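# Swapping the CPU in an old desktop – board in the case or out?

**ostden_attic** wrote:

Got a green-board desktop out of an office clearance and I'm putting a better processor in it. Load plate is up, old chip is out, and I have now reached the stage where I read forums instead of doing anything.
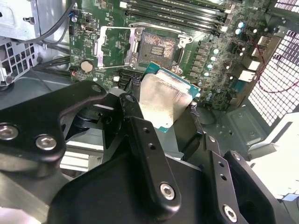
My question is whether you'd leave the motherboard in the case for this. Every guide I find starts with "remove the board and place it on a clean surface," which assumes I own one. The case is lying on its side, the socket is easy enough to reach, and I'd like to be finished before dinner.

Second question: the pins are in the socket on this type, so how bad is it if I touch them? Asking in advance, for once.

---

**pin1_triangle** wrote:

Leave it in. I've done plenty of these in the case and the only injury was to my knuckles. Case flat, good light, chip held by its edges, straight down. Match the notches, let go, and don't slide it around to "settle" it.

As for the pins: don't. You can straighten one with a needle and a magnifier if you have a free evening and no pulse.

---

**grumbling_heatsink** wrote:

Board out. Every time. Yes, it's 4 more screws and a front panel connector you'll put back wrong, but you can get your head directly over the socket. In a case you're always leaning in from one side, and a tilted chip puts a corner down first. That corner lands on pins.

Also, you get to clean behind the board, where the previous owner kept his cat.

---

**pin1_triangle** wrote:

You take the board out to change a coin cell. We've had this conversation.

---

**grumbling_heatsink** wrote:

The coin cell was under a graphics card.

---

**veltell_refugee** wrote:

Former Veltell repair bench here. We left boards in for processor swaps unless the cooler needed a backplate. We did maybe 900 of them in my time and the bent pins nearly all came from people dropping things into an open socket. Screws, mostly. Once a corn chip.

So the rule I'd give you is to keep the socket open for as short a time as you can. If you're going to stop and read a thread, put the plastic cover on it first.

---

**ostden_attic** wrote:

There is no plastic cover. There is a Wustley parts tray balanced upside down over it as of one minute ago.

---

**grumbling_heatsink** wrote:

A tray. Over bare pins. And I'm the fussy one.

---

**veltell_refugee** wrote:

It's fine if it's resting on the case and not on the socket. Before you go further, did you check the BIOS version against the board's support list? If the new chip needs an update, you want to do that with the old chip in.

---

**ostden_attic** wrote:

I did not. I'm going to go put the old chip back in.

---

**ostden_attic** wrote:

Update from the far side of dinner. Needed the BIOS update. Did that, swapped again with the board in the case, fresh paste, cooler on, and it boots. Load plate made a horrible crunching sound on the way down.

---

**pin1_triangle** wrote:

They all do that. In the case, I see.

---

**grumbling_heatsink** wrote:

Run it for 500 hours and then tell me about it. What's it at under load?

---

**ostden_attic** wrote:

78 C with the side panel on. I think the cooler could use a cleaning. I may have to take the board out.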